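Search this site
Type and press enter

Round Glass Tables: Reach, Edges and Lettering

4 January 2025
Reading time: 4 min

I have spent part of the winter choosing a small round table for the shared room at Kaltenden, where people sit between shifts and eat whatever has been put out. The old one was a square wooden table from Trullon with a drawer that no longer closed. The requirements were short. It had to seat four, it had to be wiped clean with one cloth, and it had to leave the floor visible so that crumbs get noticed before they are walked into the carpet. Glass meets the last two. The first depends on the diameter and on how food is placed.

Rasha Hakim, who shares the room with us, asked for a note on what I had looked at. These are the parts of that note that apply to other rooms.

Clearance

A round top needs less room than a square one of the same width, as there are no corners to walk into. I draw a circle on the floor plan for the table and a second one for the pulled-out chairs. The gap between the two circles is where people complain. At Kaltenden the second circle touched the walkway on one side, so I moved the whole plan 300 mm toward the window and measured again. It cleared.

Check the carpet as well. If the table stands on a rug or a carpeted area with an edge, all the chair legs should be on the same surface when in use. A chair with two legs on carpet and two on hard floor rocks, and no pad under the foot cures it for long.

Reach

With a small glass top there is a temptation to put the fruit in the exact center. It looks tidy and it works on tables under a meter. Above 1000 mm a seated person of average height has to lean, and leaning on the rim of a glass top is the one load I would like to avoid. On larger tops I put the fruit near the edge, on the side away from the walkway, and the plate separately. Grapes do well at the edge because they do not roll as a bunch. Single oranges do roll, and they need a bowl.

The same applies when standing up and reaching across. An arm coming in low over the glass catches whatever is tall. Keep the tall items off the top, and a bunch of grapes can be lifted from above without moving anything else.

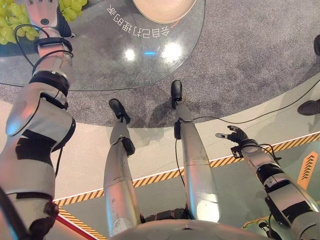
Lettering on the glass

Some round tops carry printed text. The one in the photo has a line of Chinese characters in white, set along a slight curve. From where you look at it there, the line is mirrored and upside down. Any text on clear glass has this property: it can be read correctly from one face and one side only, and everyone else gets some version of it in reverse. On an opaque top the problem is limited to orientation.

If you are ordering a printed top, decide first who has to read it. For a name or a logo facing the door, mark the door side on the drawing. The Luangrath catalog has an option for printing on the lower face, which protects the print from cloths and plates. The artwork then has to be supplied mirrored. I would ask for a paper proof and hold it up under a scrap of glass before approving it.

Glare

Glass returns every ceiling lamp as a bright spot. The round table above shows two of them, just below the lettering, and white print close to a white reflection is harder to read than it needs to be. There are two fixes, a matte lamp cover or a shift of the table by half the lamp spacing. The second costs nothing. I tried it at Kaltenden with the old table and a sheet of picture glass laid on it, and the spots went to the rim.

Plates

A beige plate is easy to see on clear glass over a gray carpet. A clear plate is not, and I have put a cup down on the rim of one. I have moved the clear plates to the upper shelf.

Stone plates without a glazed foot should get felt dots. Tassanee Thaweesak uses cork, which holds better when damp but leaves a ring.

Cleaning

One cloth with water and a drop of dish soap, one dry cloth after it. Wipe the underside too, once every 30 days. Fingerprints collect there where people grip the rim to pull their chairs in, and from above they look like marks on the top that will not come off.

What I ordered

The Dernano, item 3174, clear, unprinted, with the plain rim. Delivery is set for February. The remaining open point is whether the carpet should be extended under the fourth chair or the table moved again, and I will measure that with the new base in place.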